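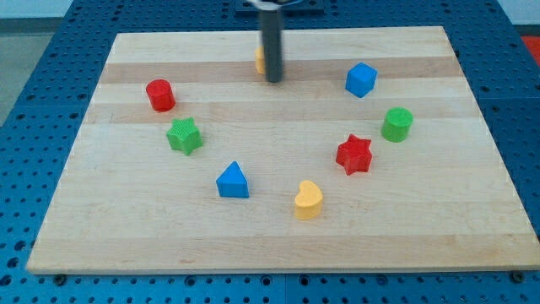 Chapter 5: Sorting and Other Early Arguments

Give a toddler a handful of coloured blocks and you have set a problem in classification. Give the same blocks to two adults and you have set a longer one. Does the green star belong with the red star, or with the green cylinder? Both answers are defensible, and both have been defended, at volume, in the staff room at Novcombe.

Arnout Boersma watched about 100 preschoolers sort blocks like these on a board. Most began with colour. A few began with shape, and one sorted by which pieces had been licked, a perfectly sound criterion that he was sorry to leave out of his tables.

In this chapter we define an attribute, then a set, then the overlap between two sets. The yellow heart will be useful, being the only heart on the board. It also rolls badly, as you may discover in Activity 5.2.

Before reading on, write down a rule that puts the blue cube and the blue triangular prism in separate groups. Keep your rule handy. Hwa-young Shin's method in Section 5.1 will probably break it.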